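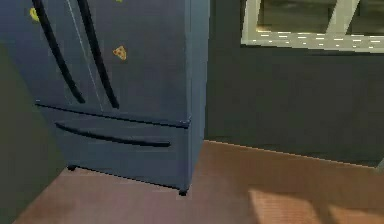 Issue 11

# Trutano Kitchens

A pack of simulated kitchens for people who are teaching robots to open things. This README covers what you get, what you don't get, and what Mirholm would like you to stop emailing about.

Trutano is a paid product with a free sample. The free sample is the blue fridge. If all you need in life is one fridge, congratulations, you can stop at the end of the next section.

## Getting it running

1. Unpack the archive somewhere with a short path. Long paths upset the texture loader and always have.
2. Run the setup script.
3. Open `kitchens/sample` and load the room.
4. Bring your own robot. There isn't one in the sample room, and the loader starts quite happily without one.

If the room loads completely black, delete the `cache` folder and load it again. If it loads completely pink, the textures are missing, so go back to step 1 and read it this time.

## What's in the full pack

| Item | Count | Notes |
|---|---|---|
| Rooms | 18 | Flat floors only |
| Fridges | 11 | One is really a wine cooler |
| Lighting set-ups | 3 | Morning, afternoon, gloomy |
| Wall and floor colours | 20 | Chosen at random unless you say otherwise |

Colours are picked without regard for taste. The sample comes out as a slate-blue fridge with navy handles on a reddish-brown floor, between a dark olive wall and a charcoal one, and it is far from the worst pairing on offer. Set `palette: calm` if you have to show the thing to a funder. Leave it alone for training, where ugliness is good for the model.

## The sample fridge

French doors on top, one wide freezer drawer underneath. Three moving parts:

- `door_left` – hinged on the outer side, long upright handle
- `door_right` – the same, mirrored
- `drawer` – slides straight out, one long horizontal handle

The door handles sit close together on either side of the centre seam. Customers have asked us to move them apart. We won't, as real fridges have this problem too and your gripper will have to meet one eventually. If it keeps catching both handles, try a narrower approach before you write in.

The drawer is the easy one. Start there, and enjoy the feeling while it lasts.

### Magnets

The magnets are decoration. They have a shape and a colour and no physics, so a hand will pass through the pizza slice as though it weren't there. Ilze Mägi built them in an afternoon and they have since generated more support mail than the doors. For a plain fridge:

`magnets: off`

We suggest leaving them on if you train from camera input. Policies that had only ever met a bare door did noticeably worse in our own tests once somebody stuck something on it.

## Light

Sun comes in through the window and lands on the floor in hard-edged patches. These are calculated once, when the room loads, and do not move during an episode. If you want the sun to travel, reload with a different `sun_angle` and pretend some time has passed.

Some depth estimators treat the bright patches as a step. That's between you and your depth estimator.

## Known faults

- **Drawer bounce.** Shove the drawer shut too fast and it comes back out a little. Raise `drawer_damping`. The default is too low and we're keeping it until the next major version so as not to break anyone's results.
- **Shy camera.** The default view is angled from above and cuts off the top of the fridge. Fine for drawer work, poor for the doors. Use `camera: tall` to get the whole appliance in.
- **Door seal.** There isn't one. A real door needs a tug to get started and ours simply opens. You can fake it with `stick_force`, though the value is guesswork and should be treated as such.
- **Contents.** The fridges are empty inside. Food is planned. It has been planned for a while.
- **Wine cooler.** Shares a name with fridge seven in the index. Load it by number.

## What it's good for

Finding a handle, getting hold of it and pulling in roughly the right direction. We've had decent results carrying drawer policies over to the real appliance in our workshop, and mixed ones with the doors, mostly on account of the missing seal.

It's no use for cleaning tasks, anything with liquids, or measuring how hard a person would have to pull. Please don't quote our forces in a safety case. Palumbo tried that with an early build and the conversation was long.

## Licence and price

The sample room is free for any use, with credit. The full pack is licensed per team, and a team means people who could plausibly share a kettle. Universities get the lower rate. A company that happens to be near a university does not.

Updates are included for as long as we keep making them. The last round, in March, fixed the hinge limits, so if your doors still swing through the wall you're on an old copy.

## Support

Write to Rosalba Mancuso at the Mirholm desk, Skustcombe office. Include your config file, the room number and the text of the error. A message reading "fridge broken" will be answered in the order received, behind all the others reading "fridge broken".

Post sent on a Saturday gets read when the office opens again.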